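Packing Bench Inspection – Hakow Site, Small Parts Area
Date of inspection: 2019-06-02
Form revision: February

Scope: work surface, surrounding panels, cable condition and cardboard packaging at the bench. Items are marked Satisfactory, Attention or Not Checked.

1. Work surface. Speckled top to be level and clear of tape residue. Satisfactory.
2. Side and back panels secured at corner posts. Satisfactory.
3. Front rail and base plates. Fasteners checked by hand. Satisfactory.
4. Cables. Attention – see comment A.

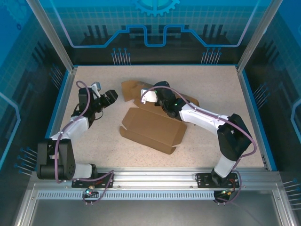
Items 1 to 4: bench, panels and rail.

Comment A: Purple cable on the left side hangs in a loop. Clurnier to advise on an additional clip within 3 working days.

5. Carton stock. Lotow flat cartons, 200 per pallet; 138 remaining at time of count. Satisfactory.
6. Carton condition. Flaps to fold along the score without tearing. Satisfactory.
7. Open cartons. Lid to stand clear of the tray before contents are placed. Satisfactory.
8. Waste cardboard. Cage located by the loading door. Attention – cage about half full and not labeled.
9. Fire extinguisher tag. Not Checked – unit away for service with Ó Riain.

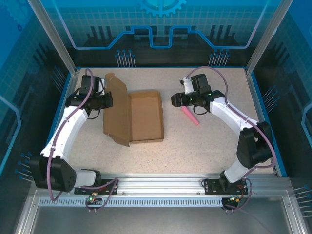 May a carton with a creased lid be used?
A creased lid is acceptable if the flap still closes flat; torn or damp cartons must go to the waste cage.

Comment B: Items 8 and 9 carry forward to the next inspection. Label for the cage to be ordered by the area office.

Result: Passed with 2 items marked Attention.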